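Talk notes: A gripper on a shelf budget

Ludley shop night, Wednesday, January 3, 2024. 20 minutes, plus questions until they turn the heat down.

Before starting: laptop plugged in, phone off, water somewhere it can't reach the arm.

Opening

Say hello. Say what the thing is called: Niltura. Admit the name came first and the arm came a good deal later.

Ask who in the room has built an arm. Ask who has finished one. Wait for the laugh. If no laugh, move on quickly.

One line on why: I wanted a machine that would pick up a small object and put it down where I asked. My kids could do this at age two, with better attitude. I have spent two winters catching up with them.

The arm itself

Keep this short, the parts list is on the handout.

Secondhand joints, bought as a lot, one of them dead on arrival. Base clamped to the table because bolting it down felt like a commitment. Power supply in a proper box now. (Don't tell the story of the improper box unless asked. Someone will ask.)

The controller board is a Brallora, the old revision. Works fine as long as you plug the USB in before the power. Plug it in after and it sulks until you restart everything, including yourself.

Fingers

This is the part people came for, so slow down.

Went through 9 versions. Pass the box around now — the dead ones go clockwise, please put them back in the box.

Version 1 was two flat paddles. Fine for a sponge. Everything else squirted out sideways.

Middle versions: too thick. Strong, handsome, and the camera couldn't see a thing past them. I had built a very good pair of blinders.

Current version: narrow tips, rounded, angled in toward each other, with a shallow groove down the inside face. The tips come close together, so small parts are fair game. The taper means the camera gets to look between the fingers at whatever it's meant to grab.

Mention print direction. Layers across the finger snap, layers along the finger don't. I learned this the same way everybody learns it.

Camera at the wrist

Why at the wrist and not on a pole: on a pole, the arm gets between the camera and the job at the exact moment you care. At the wrist, the fingers are always in view, but at least they are always in the same place.

The downside is that everything tilts when the wrist tilts. Walls lean. The table becomes a hill. My first detector had only ever met level tables and took it badly.

Cable: leave slack. More slack than that. The wrist turns further than you remember telling it to.

Backgrounds

Start here with the confession. For a whole month I trained against a plain white wall. Scores were lovely. Then I hung a coat near the table and the arm tried to pick up a button.

So now there are printed boards behind the work. The rule is that the pattern should be busy, a bit ugly, and full of shapes with nothing to do with the task. The fabric bin delivers on all counts. The current favorite has lemons, bottles and the word RESTAURANT, some of it upside down. There's a second one with gray squares and diamonds for when the lemons get too cheerful.

Wooden strip along the bottom, metal bracket, stand it up, lean the other panel next to it. Swap them often. If you catch yourself liking one, swap it sooner.

Point out that the part to be grabbed is small and white, on a light gray table. Pause. Let them enjoy that. It is the hardest pairing in the shop and I keep it in the set on purpose.

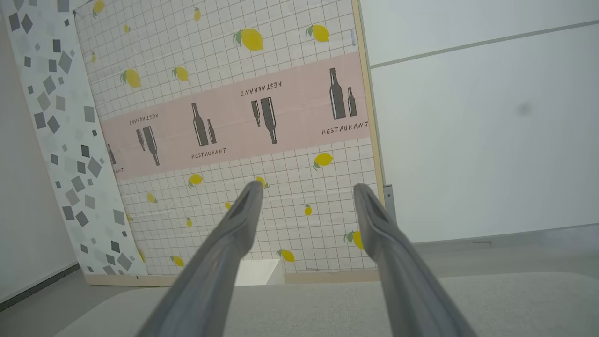 Running a session

20 grabs per background, then change it. Stop there even if it's going well. Especially if it's going well, as that is usually when I start helping it.

Write down the misses in words. "Closed early" and "went for a lemon" are different problems, and a column of zeros won't tell you which one you had.

Keep a hand near the stop button. The other hand stays out of the work area, however tempting it is to nudge the part a little to the left.

If time is short, cut the next bit and go straight to questions.

Things I would do again

Clamp, don't bolt. Print spare fingers in pairs. Label both ends of every cable, including the ones with only one place to go.

Things I wouldn't

The Khan belt drive. Nothing wrong with it, but it was meant for something much bigger and it let me know.

Questions

Likely ones: cost (on the handout, rounded in my favor), code (yes, it's messy, yes, you can have it), whether it can make coffee (no).

Collect the fingers. Count the box before anyone leaves.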